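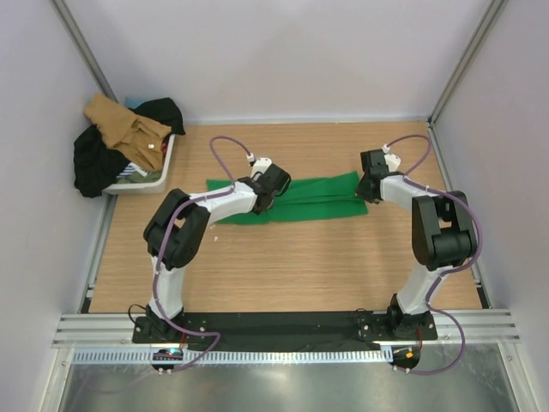
Tikdenの作業台。二本のアームの間に、細長く畳んだ緑色の布を置いている。

双腕遠隔教示キット「Tikden」使用評価報告
Gromuritz技術評価室　2020年8月8日

一　評価の目的

本稿は、Tudstead社の双腕遠隔教示キット「Tikden」について、衣類の折り畳み作業を対象に実施した使用評価の結果をまとめたものである。当室では本年2月に同キットの評価機を受領し、据付、操作者の訓練、教示データの収集、収集後の選別までを一貫して行った。読者としては、衣類や布製品を扱う工程の自動化を検討しており、教示環境の調達を担当される方を想定している。

評価の主担当はHalima Kirui、操作者はRehema MakokhaおよびBrian Okothの両名である。データの選別基準については、Wekesa Langatの助言を受けた。

二　構成および据付

従動側は、一枚の黒いベース板に二本のアームを固定した構成をとる。前腕部は白、肘の関節部は黒で統一され、ケーブルは紫色のものがアームの外側に沿って取り回される。操作側には、従動側と同じ関節配置を持つ小型アームが一組付属し、操作者がこれを両手で動かすと、従動側が同じ姿勢をとる。グリッパの開閉は操作側の握り部で行う。

据付には二名で6時間を要した。その大半は、作業台の天板とベース板の高さを合わせる調整に費やされている。組立説明書の図は明瞭であるが、ケーブルの余長に関する記述が不足している。余長を短く取りすぎると、アームを伸ばした際にコネクタへ張力がかかるため、当室では説明書の指示より長めの経路に改めた。Tudstead社には、この点の改訂を要望済みである。

較正の手順は簡潔である。両アームを基準姿勢に置き、操作側と従動側の対応を登録するだけで完了する。再較正は電源投入のたびに求められ、慣れた操作者であれば特段の負担とはならない。

三　操作性

布を扱う遠隔教示では、把持位置のわずかなずれが、その後の畳みの形に大きく影響する。Tikdenの操作側アームは軽く、長時間の使用でも腕の疲労は比較的小さいとの所見を両操作者から得た。一方、力覚の提示機能は備わっていないため、指先が布を挟んだか否かの判断は、もっぱら目視に頼ることとなる。

この制約を補うのが手首カメラの映像である。作業台全体を映す固定カメラだけでは、重なった布のうち何枚を挟んだのかを読み取ることが難しい。手首カメラを併用した場合、指先と縁の位置関係を間近で確認でき、操作者は把持の直前に姿勢を修正することが可能となる。
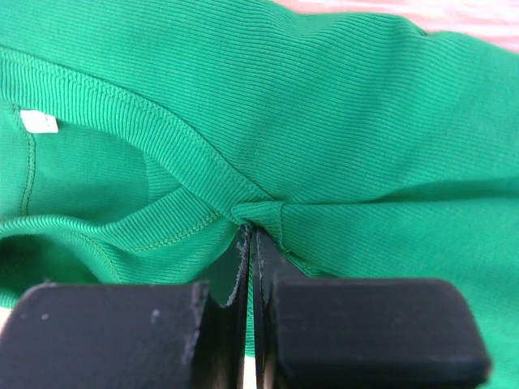 特に効果が認められたのは、リブ編みの衣類である。縁の帯と身頃とでは畝の向きが異なるため、近接映像で畝を追うことにより、つまむべき箇所を見分けやすい。Okothは当初、固定カメラの映像を主に用いていたが、評価の後半では、接近時に固定カメラ、把持時に手首カメラという使い分けに落ち着いた。Makokhaも独自に同様の手順へ至っており、当室では、これを標準手順として操作要領に記載した。

改善を求めたい点もある。二つの映像を切り替える操作がキーボードに割り当てられているため、両手がふさがっている教示中には使用できない。足踏みスイッチを別途接続すれば解決するものの、標準付属品とすべきである。また、布に指先が近づくと影が生じ、濃い色の生地では縁の判別が困難となる。照明の位置は各利用者の側で検討する必要がある。

四　教示データの収集

操作者の訓練には各人2日を充てた。初日は布を用いず、グリッパの開閉と両腕の受け渡しのみを練習し、翌日から衣類の折り畳みに移行した。訓練後は1回の収集を16本の教示で構成し、各回の終わりに操作者自身が記録を再生して確認する方式を採った。

収集ソフトウェア「Sang」は、関節角、グリッパの開度および各カメラの映像を同一の時刻基準で保存する。記録の開始と終了は明快で、失敗した教示をその場で破棄する機能も備わっている。ただし、破棄した記録は復元できない。Langatからは、把持に失敗した後に持ち直した教示にも学習上の価値があるとの指摘があり、当室では途中から、破棄に代えて注記を付して残す運用に改めた。この注記欄が自由記述のみであることは惜しまれる。後の検索を考慮すれば、定型の選択肢が望ましい。

操作者間の差異も無視できない。Makokhaは右のグリッパで布の端を押さえてから左を動かす傾向があり、Okothは両腕をほぼ同時に寄せる。いずれも作業としては成立するが、混在したデータをそのまま学習に用いるべきか否かは、利用者において事前に方針を定めておくことを勧める。

五　保守

評価期間中、グリッパの指先を一度交換した。交換作業は工具一本で足り、部品の入手にも支障はなかった。アーム本体の故障は発生していない。通信の途絶が一度あり、原因はコネクタの差し込み不足であった。Tudstead社の窓口担当Faraji Athumani氏の対応は迅速で、回答の内容も具体的であった。

六　総合所見

当室の評価は10点満点中8点とする。操作側アームの扱いやすさと、手首カメラを含む記録の一貫性は、布を対象とする教示において十分に実用的な水準にある。減点の理由は、映像切替の操作方法と、Sangの注記機能の不足である。

なお、力覚の提示を必須とする用途、たとえば硬い部品のはめ合わせについては、本評価の対象としていない。該当する用途での導入を検討される場合は、実物による試用を申し入れられたい。操作要領の写しは、当室の窓口にて請求を受け付けている。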